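Home Office > Small Spaces

Home Latest Topics Saved About

Maarja Sepp
Tuesday, May 1, 2018

OK so day one of the desk clear-out and I already have opinions. Mostly about cables. Why do I own 19 of them and why are they all black

Labeled every one with masking tape. Half the labels say "printer???" and we haven't had a printer since Nenerton

The desk is the pale beech one I got secondhand for $77, and I still love it. Plain, light, shows every coffee ring — I wipe it down with dish soap and a barely damp rag and that's plenty

Someone asked about drawers. It has none! I've been putting small stuff in a tray and throwing a cloth over it when people come by (very grown up of me)

Tried the Castillo clip things under the top. 2 of them fell off overnight, so I'm going with screws

Also measured for a shelf on the white wall. Gave up after the third try, my tape measure and I are not speaking

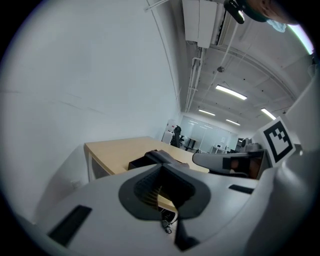 Anyway, the shelf can wait until I've lived with it a week or so. If anyone has a Stoltano bracket they don't want, I'll trade you a box of mystery chargers

More from Small Spaces
Beech or birch for a work desk?
6 ways to hide a power strip
Cotau shelf kit, one year in
Painting scuffed walls in March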